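Chapter 3
Comparing Grippers on a Shared Bench

Learning goals

After you have worked through this chapter, you should be able to
write a fair test plan for two or more grippers;
choose camera positions that let you see why a grasp failed;
separate a fault of the fingers from a fault of the controller;
report your results so that another group can repeat them.

3.1 The question before the test

Students who come to the laboratory for the first time usually ask which gripper is the best. It is a natural question, but it cannot be answered in this form. A gripper is good for a certain object, in a certain position, with a certain arm behind it. If we change one of these, the order of the candidates may change also.

Rodica Lazăr, who taught the first version of this course, asked her students to write one sentence before they touched any equipment. The sentence had to name the object, the movement and the meaning of success. For example: "The gripper takes a bowl by its rim, lifts it a hand's width above the table and holds it until the operator says stop." With such a sentence, two people who watch the same trial will nearly always give it the same mark. Without it they will argue, and each of them will be partly right.

The bench matters as well. Keep the same tabletop for all candidates, and do not move the ceiling lights or the blinds between one gripper and the next. A finger that slides under an object on smooth wood may behave differently on a rubber mat. Large laboratories are busy rooms, with other benches running at the same time, and what goes on behind your table can enter the view of your cameras.
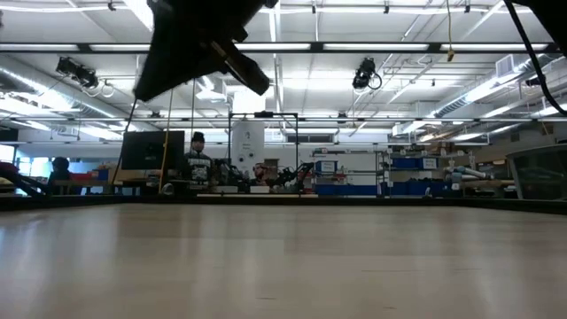
3.2 Where to put the cameras

Three kinds of view are common in gripper tests. A side view shows the height of the fingers over the table. A top view shows how the arms approach the object and whether they disturb each other. A wrist view moves with the gripper and shows the contact itself.

Each view hides something. From the top, you cannot easily judge whether a fingertip is above the rim of a bowl or already beside it. From the wrist, you lose the rest of the table, and a collision of the other arm can pass without notice. For this reason we advise you to record at least two views, and to start them with one common signal so that the times agree.

In the Oltby exercises, which you will meet again in Chapter 11, two arms stand on opposite sides of one table. The test object is a set of round bowls, one inside the other. This object looks simple, but it is a demanding one. The walls are curved and the rims lie close together, so a finger that is too thick will push the bowls apart instead of entering between them.
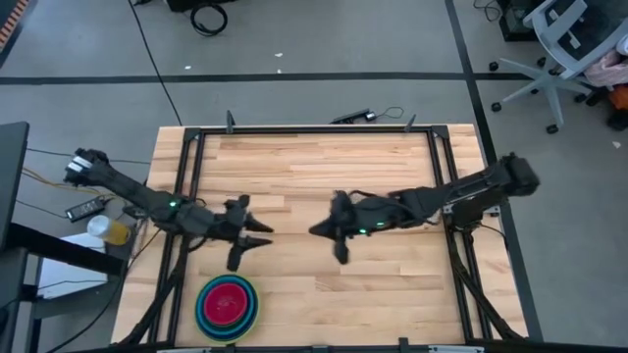

When two arms share a table, decide early which of them is under test. The second arm should either do the same thing in every trial or stay in its rest position. Évan Renaud and Jade McIntyre lost a full week in July because the helping arm in their setup had a slightly different rest position after each restart. Their two sets of fingers seemed to differ a lot. After they fixed the rest position, most of the difference was gone, and the report had to be written again.

3.3 Fingers, force and the rim grasp

In a rim grasp, one finger goes inside the bowl and the other stays outside. The wall is held between them. The grasp needs little space, and it leaves most of the bowl free — a helpful thing if the bowl must be placed into another one afterwards.

Two measures describe the grasp before any force is applied. The first is the depth of the fingertips below the edge of the rim. The second is the angle between the inner face of the finger and the wall. Narrow tips reach deep without touching the neighboring bowl, but they press on a small area, and the bowl can turn around this point when it is lifted. Wide tips resist the turning and need more room.
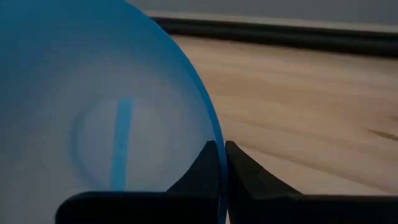
Figure 3.3 Rim grasp seen from the wrist camera, with one fingertip on each side of the blue rim.

Closing force is the third measure, and it belongs partly to the controller. The same fingers with a Botha controller and with a Stonell controller may close at different speeds, even if the force limit is set to the same value. Therefore, change only one part at a time. If you compare fingers, keep the controller. If you compare controllers, keep the fingers and do not even loosen their screws.

3.4 How many trials

For the exercises in this book, plan 100 trials for each gripper and mix the order of the grippers by drawing lots. Write down every trial, also the ones which you had to stop by hand. A stopped trial has a reason, and the reason should be in your notes in a few words: "finger on top of rim," "bowl turned," "arm did not start."

Before the first recorded trial, work through the following list with your partner.

1. Read your success sentence aloud and agree on it.
2. Mark the start position of the object on the table.
3. Check that all camera views are recording and that their clocks agree.
4. Move each arm to its rest position and note the joint values.
5. Open and close the gripper a few times without an object.

Maricica Surdu's test sheet, printed at the end of this chapter, has a line for each of these points. We begin in the next section with the simplest case, a single arm and a single bowl.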